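Robot Learning from Demonstration
Handout 3: Copying people, and where it goes wrong
February 5, 2020

OK, last time I ran out of board and rushed the end, so let me go back over behavior cloning before we get to the camera stuff. You'll want the Jitora reader open next to this (chapter on imitation, skip the proofs for now).

The basic recipe

You drive the robot through a task by hand, record what the cameras saw and what the joints did, and then train a network to go from one to the other. It's plain supervised learning! No reward, no simulator, no clever search. That's why I like starting with it, and also why people get overconfident with it.

Small mistakes pile up

Say the policy drifts a little to the left of where the demonstrator would have been. Now it's looking at a view it never saw in training, so its next guess is a bit worse, and off it goes. The longer the task, the more room there is for this. We'll do the bound properly in November when we come back to it, but you should already be able to explain it to a friend with a pencil and a napkin.

Action chunks

One fix is to predict a short run of actions in one shot. On the Plillitz task set I compared single steps with chunks of 14, using 100 demonstrations each and 40 test runs per policy. Chunks did clearly better on anything with a grasp in it. They were no help when an object got bumped mid-chunk (think about why, it's on the problem sheet). I repeated the whole thing with 3 random seeds and the ordering held, which made me a lot happier.

Which camera knows what?

A wrist camera gives you the contact: where the fingers are on the thing being held. A higher view gives you the layout of the table and both arms, but small details near the fingertips get tiny or hidden. Compare the glass cup between the fingers with the gripper beside the gray tray:

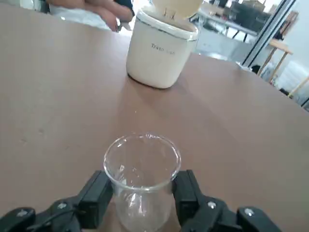
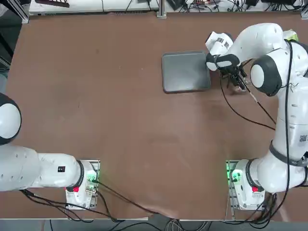
Clear objects and depth

Glass is a pain. Depth sensors tend to see straight through it or return holes, and the highlights slide around as the camera moves. The Hurent notes suggest dropping depth completely for clear objects and leaning on color images from close up. I mostly agree, though I'd still keep depth for finding the table plane.

For next time

Read the first half of the Amaral write-up and bring one question about how they split training and test objects. I have a complaint about it and I want to see if you spot the same thing!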